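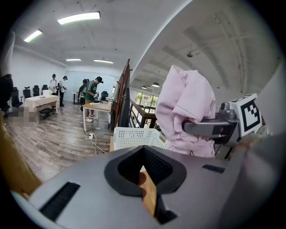

Fludatholm drying rack, 14-rail version
Reviewed by Olga Cabello, Sep 30, 2025

I bought this rack in March to replace a wire one that had rusted at the joints and left marks on two good pillowcases. It cost 92 with delivery. I have used it through one wet spring and a humid summer, in an apartment with no dryer and no outdoor line, so it has been up nearly every day.

Assembly

The rack comes flat in one box. You attach the feet, clip in the two side wings, and snap the center bar down until it locks. The instructions are drawings only, and the third one shows the left wing from the back, so I put it on the wrong way and had to start over. No tools needed. It took me half an hour, and would take ten minutes if you knew about the wing.

Capacity

One full load from a regular washer fits, with towels on the outside rails and small things in the middle. Two loads do not fit, whatever the box says. The rails are far enough apart that T-shirts on neighboring rails don't touch, and that was the main problem with my old rack. Bath towels dry overnight with a window open. Jeans need until the following afternoon.

A double sheet has to be folded over three rails, and the fold stays damp. I turn it once before bed.

Stability

Good on a hard floor. On carpet it leans a little if all the wet weight is on one wing. The feet have rubber caps, and one of mine came off in the second month. I wrote to the shop, Gaka, and they mailed a replacement in 9 days without asking for a photo.

Storage

Folded, it is about as thick as a suitcase. It will not stand up alone, so it needs a wall or a door to lean on. The Ostrowski rack my sister has does stand alone, and folds thinner, but its rails bend under wet denim and it costs more.

What I don't like

The hinge on the right side squeaks. A drop of oil fixed it for a few weeks. The gray plastic clips also pick up lint and are annoying to wipe clean. There is no place to hang socks apart from the ordinary rails.

Would I buy it again? Yes, at this price. If you have to carry it up and down stairs, look for something lighter.

4 out of 5

Comments (2)

Telmo Aranda
Does the center bar come off completely? I'd like to store it under a bed.

Olga Cabello
No, it only folds. Measure the space under your bed first.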